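Domthorpe's Repair Evenings Move to the Old Bakery on Nimri Street

For immediate release – Domthorpe

I have been asked to write this the proper way, with a headline and a quote from somebody important, and I've managed the headline. My name is Homa Ranjbar, I run the Domthorpe Repair Evenings, and I have good news that I've been sitting on since the winter: we have a permanent home, and we open the doors in May.

If you've been to one of our evenings you'll know how we've been living. We started in the back half of the library, moved to the church hall when the library got its new shelves, and spent last fall in the school cafeteria, where everything had to be packed away by eight so the floor could be mopped. I love that cafeteria. I don't love carrying a sewing machine across a parking lot in the rain.

The new place is the old bakery on Nimri Street, the one with the green tiles by the door. The ovens went years ago, but the big front room still has its long windows and plenty of daylight until quite late in the summer. We've signed a lease for 6 years, and the rent is one we can pay out of what people put in the jar plus our grant from the Brurnitum Fund. I'm very grateful to the Fund, and especially to Byung-chul Yook, who read three drafts of our application and sent each one back with notes in the margin (all of them right, I'm sorry to say).

So what do we do? People bring in things that have stopped working, and we sit down with them and try to get them going again. You stay with your item. You hold the flashlight, you pass the screwdriver, and if you like you do the whole job yourself while one of us watches. Last year people carried nearly 200 broken things through the door. Lamps are the most common by a mile, then zippers, then toasters. We've also had an accordion, a cuckoo clock with no cuckoo and a child's tricycle that had been reversed over by its owner's grandfather.

Some of it can't be saved, and we'll say so. A cracked plastic hinge is often the end of the road, and we won't open a microwave under any circumstances, so please don't ask Gonzalo, he'll only look sad. Everything else is worth a try.
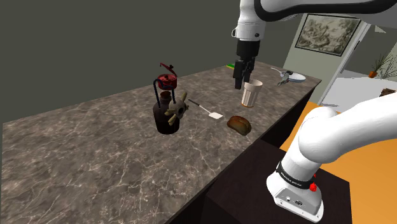
Domthorpe Repair Evenings – Press and Outreach Team

The bakery gives us room to do a few things we couldn't do before. The first is a proper textile table. Golnar Moradi has been mending coats and hemming curtains on a folding card table for as long as I've known her, and she's now getting a cutting surface that doesn't wobble, two machines that can stay threaded, and a rack for work that needs a second visit. She'll also be teaching a darning class on the first evening of every month. Bring a sock with a hole in it. If your socks have no holes, she says she has extras.

The second is a tool library. We have always had people asking to borrow the good pliers, and the answer has always been no, mostly from fear. Starting in May, members can take home hand tools for up to 7 days. There's a sign-out book by the door and a small deposit, which you get back. Power tools stay in the building for now – we want to see how the book works out first.

The third, and I'm probably the most excited about this one, is a young fixers' hour from five to six, before the main session. It's for ages ten and up, with an adult in the room, and we'll start with flashlights and bicycle bells and go from there. My own niece took apart a hair dryer at our last cafeteria evening and talked about it for a week!

I asked Zsolt Dudás, who looks after electrical repairs, for something I could quote, and he sent me this:

"When I was an apprentice, a customer would bring in a radio and wait for it. We talked while I worked. I missed that for a long time, and I have it back now. The new room has enough outlets, too. Please put in the part about the outlets."

The outlets are in, Zsolt. We have 18 of them, all tested by a licensed electrician.

Gonzalo Garrido, who takes care of bikes and anything with a chain, also wanted a word:

"People apologize to me for the state of their bicycle. They shouldn't. A rusty chain means it's been outside, and outside is where a bicycle should be."

A few practical things, as I know they're what you'll be scrolling for. Doors open at six in the evening and the last item goes on a table at half past eight. You don't need to book, although if you're bringing something large it helps to email ahead so we can clear a space. Please bring the power cord. Please, please bring the power cord. Repairs are free, parts are charged at what we paid for them, and the jar is there if you'd like to put something in. The entrance on Nimri Street has one low step, and there's a ramp at the side door by the alley. Ring the bell and one of us will come around to let you in.

Parking is tight on Nimri Street itself. The lot behind Jiston Hardware is free after five, and the folks at Jiston have kindly agreed to let our visitors use it on repair evenings. They've also offered ten-minute advice on glue, a subject on which they have strong feelings.

We could still use some help getting the place ready. The back room needs painting, the shelves need putting up, and we're looking for sturdy chairs, desk lamps with a clamp, and jars with lids for screws. We have enough paint rollers. If you've ever thought about joining us as a fixer, come by during the painting and say hello. You don't need a certificate, only some patience and a willingness to say "I don't know, let's look it up." We also need people on the welcome desk, who do the sign-ins and make the tea, and who in my view have the best seat in the house.

Reporters and photographers are welcome on opening night. If you'd like to talk to one of our fixers before then, late afternoon is the best time to catch them, and I can set that up. If you have a broken lamp at home, bring it along with your notebook.

Press contact: Homa Ranjbar, Domthorpe Repair Evenings, The Old Bakery, Nimri Street, Domthorpe. Messages left at the bakery are picked up every evening after six.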